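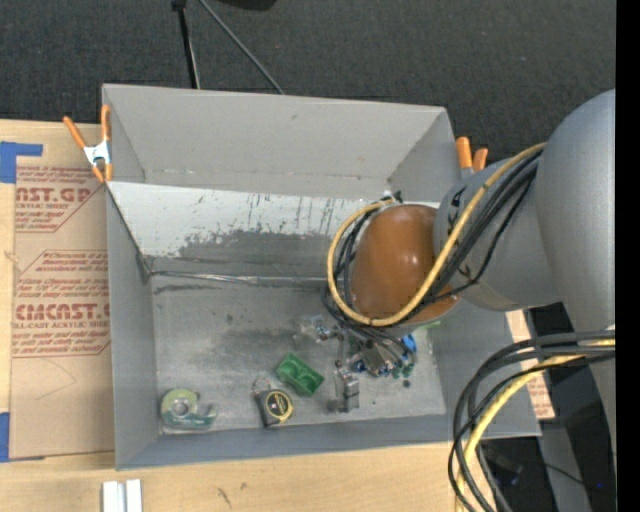 **Gripper comparison, bin picking: minutes, April**

Started 2:00 p.m. Minutes of the last meeting accepted with one change: "reliable" in item 3 now reads "worked on the day."

**1. Wilter gripper, first results**

The Wilter finished its first block of 20 picks per item and got 17 on the green block. The vendor's summary calls this a strong result. The meeting did not agree. A rigid block lying out on a flat floor is the easiest thing we have, and the old Stastik gripper got the same score on it last year.

The tape measure and the tape dispenser are where the two should differ. The dispenser is translucent, and the depth camera still returns holes where the body should be. It was argued that those misses belong to the camera and should be left out of the gripper score. Others pointed out that this argument only ever comes up when the Wilter misses. Agreed: log camera misses in a separate column, for both grippers, and report the total with and without them.

**2. Items against the wall**

Picks within a finger's width of the near wall are still being skipped by the planner, then counted as "not attempted." This makes the success rate look better than it is. From now on a skipped pick is a failed pick. The existing logs will be rescored on the same basis before anyone quotes a number from them.

**3. Bin**

Two complaints. The bin moves when a finger touches the side, even with the orange clamps on the far corners. And the paint on the far slope is worn through in patches, which may be confusing the edge detection. Nobody has tested whether it does. A repaint was proposed and turned down until there is a run showing the wear matters. Marks will be put on the table so that any shift can at least be measured.

**4. Cables**

The yellow cable and the black bundle limit how far the wrist can turn. The Wilter needs more wrist rotation than the Stastik for the same pick, so the routing may be hurting one and not the other. The Coltow cable guide was suggested again. It was also suggested in the winter, and the quote has still not come. One more request will go out, then we reroute by hand.

**5. Controller**

Ševčík claims its controller ran 1000 cycles without a fault. We asked what was being picked in those cycles and got a brochure. No decision to buy. A loan unit is acceptable if it comes without a deadline attached.

**6. Next block**

- 24 picks per item, both grippers, same start positions
- Stastik goes first this time
- Force limit fixed before the run and left alone
- Raw logs shared, along with the summary

The request to show the Wilter to visitors next month was put off until the rescored figures are in.

Closed 3:10 p.m.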